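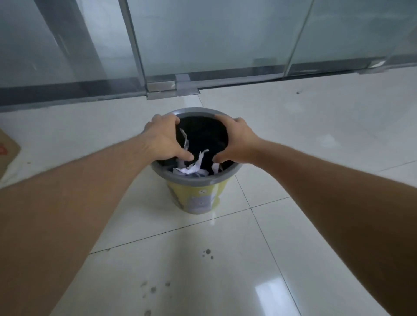
梅里昂·庞弗里认为,主数据迁移里最贵的从来都是最后那几条记录,前面的靠脚本就能跑完,最后几条要派人坐车去看,而车票通常没有预算科目。他在项目启动会上讲过一遍,后来在邮件里又讲了一遍,措辞相同。

未映射项

2024年5月29日
短篇小说

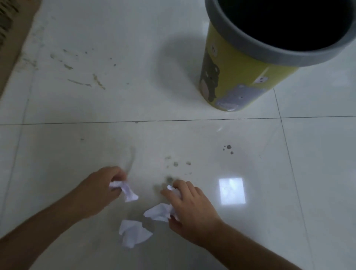

阅读时长:10分钟

Susero收购Jornier的协议签署之后,双方商品主数据的合并由埃卢内德·梅雷迪思负责。工作内容写在附件里:将Jornier旗下全部超市门店的商品编码逐条对应到Susero的编码体系,无法对应的列入例外清单,例外清单在切换日之前清零。

对应规则分三层。第一层按国际条码匹配,条码一致即视为同一商品。第二层按供应商货号加净含量匹配,适用于散装和自有品牌。第三层由人工判断。前两层跑完用了一个通宵,第三层用了整个夏天和大半个秋天。

进入11月,例外清单上还剩一条。

编码以9开头,属于Jornier的门店自建段。品名栏填的是“架上物”,规格栏为空,计量单位为“件”,税率为零,供应商为Iditz。状态:在售。有销售权限的门店只有25号店。

她先查供应商。Iditz是一家做干货批发的公司,登记已经注销,应付账款结清,没有未到货的订单。再查入库。这个编码从建立之日起没有一笔入库记录,期初库存为零。再查销售。每年11月有一笔,数量为2,单价为零,收银员工号每次相同。按照公式,期末库存等于期初加入库减销售,因此这个编码的库存应当是负数,而且每年变大一点。系统里显示的却是零。

Jornier用的库存软件叫Bisht。Bisht不允许负库存过夜,凌晨批处理时会自动生成一笔调整单,把差额补平,原因代码写“系统”。她把调整单导出来,和销售一笔一笔对上了。账是平的,只是货从哪里来,没有任何字段能够回答。

她写邮件给图德·普罗伯特,建议直接停用。图德管切换日的总表,回信很快。停用需要门店确认实物为零,确认单要有店长签字,扫描件无效,因为Jornier的门店章程里写明自建编码的注销凭原件办理。这条章程在协议里被列为过渡期内继续有效。他附上了条款编号。

她打电话到25号店。接电话的人说店长在收货,后来说店长在送货,第三次说店长请她有空过来。

25号店在铁路终点站外面,原来是车站的行李房,门洞很宽,货架是后来按门洞的尺寸定做的,和Susero的标准货架差着一截,改造预算里已经列了拆除费。她到的时候下着雨。店长叫阿维尔·贾曼,穿着Jornier的旧工服,胸前的店徽按规定应该已经换掉了。

她出示了清单,请他确认编码对应的实物。

“在四排末端,最下层。”他说。

四排末端最下层放着宠物饲料。饲料和隔板之间留出一个空位,宽度相当于一个标准陈列面,价签条上插着一张价签,印的正是那个编码,品名“架上物”,价格栏打着零。价签上面什么也没有。

她问实物在哪里。

“卖掉了,前天。”

她查了手持终端。前天确有一笔,数量2,单价0,收银员玛蕾德·达菲斯。

“进货呢?”

“不进货。”

“不进货的商品没有办法销售。”

“Bisht里可以。”阿维尔说,“第二天它自己会补。”

她解释说,Susero的系统里不可以。新系统在收银环节就检查可用库存,库存为零时扫码会被拒绝,需要主管授权,授权要选原因,原因列表里没有合适的一项。她说这些的时候他一直在听,还问了原因列表是谁维护的。她说是总部。

玛蕾德在收银台后面理零钱。埃卢内德问她那笔销售是怎么做的。玛蕾德说,人来了,她就打。

“什么人?”

“以前给Iditz开车的。干货都是他送,送到门口要签收,他的单子总比我们的单子多两件。查不出来是哪两件。每次都多两件。后来前任店长建了这个编码,把两件挂在上面,单子就能签了。”

“可是入库记录是零。”

“挂在上面,没收进来。”玛蕾德说,“收进来就要有东西。”

Iditz关门以后,司机每年11月回来一趟,站在四排末端看一会儿,然后到收银台要一张小票。小票上印着编码、数量和日期。他不拿袋子。阿维尔接手的时候,前任店长把这件事写在交接单的最后一行,在“未结事项”下面,他签了字,于是照做。

埃卢内德问有没有人想过这两件是什么。

阿维尔说,有一年盘点,盘点公司的人在这个位置扫出数量2,问他认不认。他去看过,架子上是空的。他认了。那一年全店的盘点差异是零,在Jornier的记录里是唯一的一次。

她请他在注销确认单上签字。他把单子从头到尾看了一遍,指出第3栏“注销日实物数量”要求填写阿拉伯数字。她说填零。他说今天是可以填零的,前天刚卖掉。明年11月之前都可以填零,之后他不能保证。

“注销之后就没有之后了。”她说。

他点头,签了,用的是店里的圆珠笔,又把价签从价签条里抽出来,夹在确认单后面一并交给她。抽走价签的时候,旁边那袋饲料向空位里倒了下来。他把它扶正,它又倒了。他在空位里垫了一块隔板。

回程的列车晚点,她在候车室里填例外处理表。表格要求写明处置方式,下拉菜单有停用、合并、转移三个选项。她选了停用,进入下一页。下一页要求填写替代编码。对于有销售历史的商品,替代编码是必填项,用来承接历史数据,填“无”会提示格式错误。

她想了想,打开Susero的编码申请界面。新建商品,品类选“其他”,品名栏输入“架上物”,系统提示品名少于最低字数。她改为“架上物(25号店)”。供应商必填,她填了Iditz,提示供应商无效,于是改为内部供应商。可用库存的初始值默认为零。光标停在那里,旁边有一行灰字:初始值仅可在建档时修改一次。

列车进站的广播响了。她输入2,提交。

图德当天晚上把总表更新了,例外清单归零,切换按计划进行。梅里昂在群里发了一句祝贺,后面跟着差旅报销的截止时间。埃卢内德把车票贴在报销单上,科目写的是“数据清理”,财务退回一次,要求补充说明所清理数据的名称。她照着价签抄了一遍,第二次通过了。

切换后的首次全店盘点由新的盘点公司执行。25号店已经换了标准货架,四排向墙边移了10厘米,饲料调到了三排。报告发到她的邮箱,差异项按金额从大到小排列,她直接翻到末页。

编码正确。账面数量2,实盘数量2,差异金额零。备注栏里盘点员写了一句:位置标签缺失,已按实物补打。

她把报告转给阿维尔,没有写正文。他回了一张签收单,日期栏空着,请她补上。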